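Keeping the Pundelar cell going

The technician who looks after the Pundelar cell at Holloway's Pirkedberg site says most of the job is checking things before they fail. "The arm needs very little. Grease every 3,000 hours and keep the cables clear." The finger pads take up more time. They are inspected every 200 cycles and changed at 2,000, or earlier if an edge starts to peel or chip.

"People look at the flat face and say it's fine," the technician says. "I look at the top edge first. Once that goes, small parts don't sit straight."

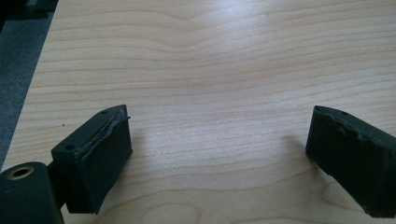
New pads come from Milar in pairs. "I change both, even if one looks all right, then run 29 test picks before I sign it off."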